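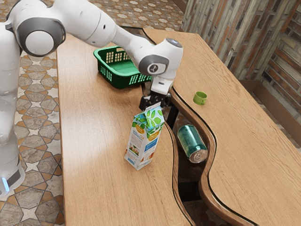
Forkar 532 Portable Soccer Goal
Sold singly. Yes, you need two for a match.

The Forkar 532 is a folding training goal for clubs that share a field with everybody else in town. It goes up in the time it takes your left back to find his other shin guard, and it comes down faster than that if the rugby team is waiting.

The frame is powder-coated steel with push-button corners. The net clips on, so there is no Velcro to fill up with grass, and the rear bar takes four pegs or two sandbags. Pegs are included. Sandbags are sand, and you can probably find some.

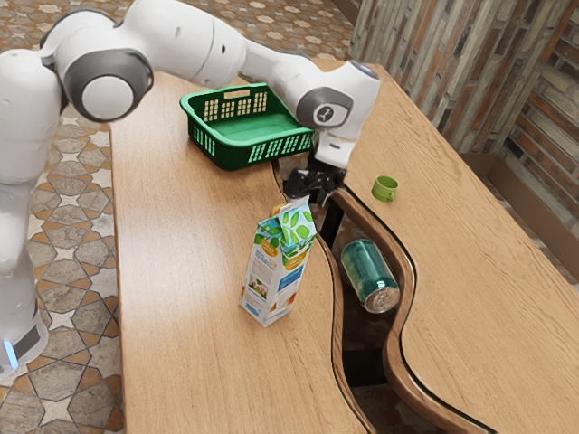
Order the 551 if you want the wider mouth - same frame, longer crossbar, more excuses for your keeper. Nets are not interchangeable between the two, whatever the guy at your last club said.

What's in the box
Frame, net, four pegs, carry bag, 100 net clips (you will lose some)

Colors: white, or the orange we ordered too much of

Customer review, 27/07/2021
"Survived a full preseason and one parked minivan. The bag did not. Four stars." - Muthoni Athumani

Replacement bags are now made by Belleo and have a zipper that closes. Club orders and spare parts: ask for Lionel Chevalier at the Brumard warehouse. He answers email in the mornings.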